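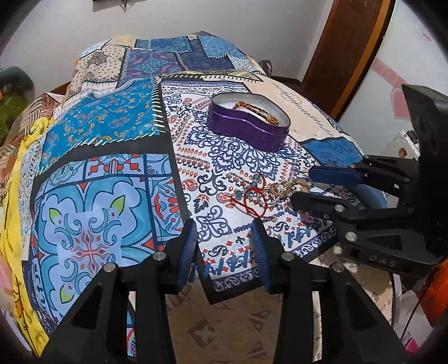 Jewellery work on a patchwork bedspread: beads in the open tin, a red string bracelet and gold-coloured pieces beside the right-hand gripper.

The rulebook in the bedroom

Companies teaching robots to tidy our homes have started signing up to a code of good practice. Read it slowly and you notice how much of it is about paperwork.

The first page of the Risik code says that home recording should be carried out "with care for the household". The last page says it again. In between are 31 clauses, a glossary, a consent form and a diagram of a lamp.

I have now read the thing three times, which puts me ahead of at least one firm that has signed it. The Risik code is a voluntary set of rules for companies that collect robot training data in private homes. People are paid to do ordinary household jobs while holding a pair of grippers instead of using their bare hands. Cameras on the grippers record each attempt, and the recordings are used to train machines that are meant, some day, to do the job on their own. Folding towels was the early favourite. Lately the buyers want harder things: earrings, necklaces, lids that stick, anything small, shiny or inclined to tangle.

Small and shiny usually means personal. A towel says very little about you. A jewellery tin says rather more, and so does the bedroom it is kept in.

What the code covers

To be fair to its authors, there are good rules in it. Collectors must ask before opening a drawer. Nobody under 18 may be in the room. Post, medicine packets and screens must be put out of sight before recording begins. A household can ask for its recordings to be deleted within 30 days, and the collector has to reply in writing.

Danica Kubíček, who helped write the code and now advises firms on following it, is proud of the deletion rule. "Before Risik you would get an email address that bounced," she told me. "Now there is a named person and a deadline."

I asked what happens after the 30 days, when the recording has been sold on and used for training. She was quiet for a moment. "The code covers the recording," she said. "It doesn't cover the model." I asked whether the consent form made that plain. She said it was in the notes to the form, and the notes were available on request.

I requested them. They run to nine pages, and the sentence I was after is on page seven.

Who checks?

Drinditley, one of the larger collectors to sign, says it has recorded in 748 homes under the code. Its annual statement, published in February, reports full compliance. The statement was prepared by Drinditley. The evidence behind it was a questionnaire, which was filled in by Drinditley's own shift leaders.

There is an outside check of a kind. Risik members must send a sample of recordings to a reviewer, who looks for things that ought not to be there: faces, addresses, bank cards, a child walking past a doorway. The reviewer for several members is a small outfit called Yimyam, run by Svenja Voß from two rooms above a dental practice. Last year her team went through 2,072 recordings.

"People imagine I'm looking for scandal," she said. "Mostly I'm looking at wardrobes."

Voß is careful about what she does and doesn't claim. Her team sees the recordings each member chooses to send. The code says the sample should be "representative" and leaves it to the member to decide what that means. She has asked for the right to pick her own, twice. The request is, in the words of the last meeting's minutes, "noted with interest".

She also pointed out something that had not occurred to me. Her checklist is built around documents and faces, the things privacy law has trained everyone to worry about. It has no line for objects. A ring that belonged to somebody's grandmother passes without comment. So does a bedspread, a poster on a door or a view of which side of the bed the jewellery is kept on. "If you wanted to burgle a house," she said, "I don't think you'd start with the electricity bill."

The matter of the earring

Clause 14 deals with damage and loss. It says that participants "should be discouraged" from using items of financial or sentimental value, and that the collector "may" supply replacements for the purpose. Costume pieces are cheap and any market stall will sell you a bagful. You would think the matter closed.

Todor Trajkovski, who spent a winter as a shift leader for Lelis, another signatory, says it rarely went like that. The supplied pieces arrived in one box per team, and the box was usually with another team. The target was 100 usable recordings a day. "So you say to the person, have you got a necklace? And of course they have a necklace."

He remembers a clasp being bent and a stone coming out of its setting. In the second case the participant was offered 200 euros and took it. Neither was entered in the damage log, he says, because the log was for damage to equipment. Lelis told me it could not comment on individual sessions, that it takes clause 14 "extremely seriously", and that its log has been redesigned. It declined to show me the new one.

Nor is anyone in these homes careless by nature. A hand-held gripper is a blunt thing compared with a thumb and forefinger, and picking up a thin loop of string with two pads takes practice. The code asks for a practice period before recording but gives no length for it. Trajkovski's teams allowed ten minutes. Tiina Manninen, an occupational health adviser who has looked at the work for a trade union, would like an hour, on a table, with buttons and bits of cord.

Manninen's complaint is a different one from mine, and I think a better one. The code is almost entirely about the household's property and privacy. The person holding the grippers appears in it mostly as a source of risk. There is one line on breaks ("regular breaks are encouraged") and nothing on how high the work should be.

"Beds are the worst," she said. "They are soft, they are low, and you have a tool in each hand, so you can't lean on anything. Do that for four hours and then tell me about your lower back." She wants a rule that fine work be done at elbow height wherever possible, with a limit of 20 minutes where it isn't. Firms object that robots will have to cope with beds as they find them. Perhaps they will, but the robots are not going to be the ones lying on a heat pad that evening.

A case for the defence

I went looking for somebody who thought the code was doing its job, and found Pongsak Thepsuriya, who has let collectors into his flat on several occasions and has worked the grippers himself for pocket money. He likes it. The people are polite. They take their shoes off. On one visit a collector stopped the recording because a letter from his bank was lying on the windowsill, and he was impressed by that, as I would have been.

Did he know where the recordings went? "To the robots," he said. Had he read the consent form? He had signed it on a tablet, at the door, with the collector's equipment already in the hallway. He thought it was two pages. It is six.

I don't want to sneer at the Risik code. Most industries that go into people's homes got their rules only after something went badly wrong, and these were written before. Kubíček and her colleagues did it unpaid, in the evenings, with firms arguing over every verb. You can still see where the arguments were lost. "Must" appears in the clauses about labelling files. "Should" appears in the clauses about people.

A revision is due, and members have been invited to suggest changes. Voß has put in her request for a third time. Manninen has sent her figures on breaks and working height, and has been thanked for them. Mine would be dull and cheap. Put the sentence about trained models on the front of the form, in the same size type as the payment. Send the form the day before. Give every team its own box of costume jewellery – and write down, somewhere other than the equipment log, what got bent.

Kubíček says the box, at least, looks likely to get through. The wording under discussion is that members should consider it.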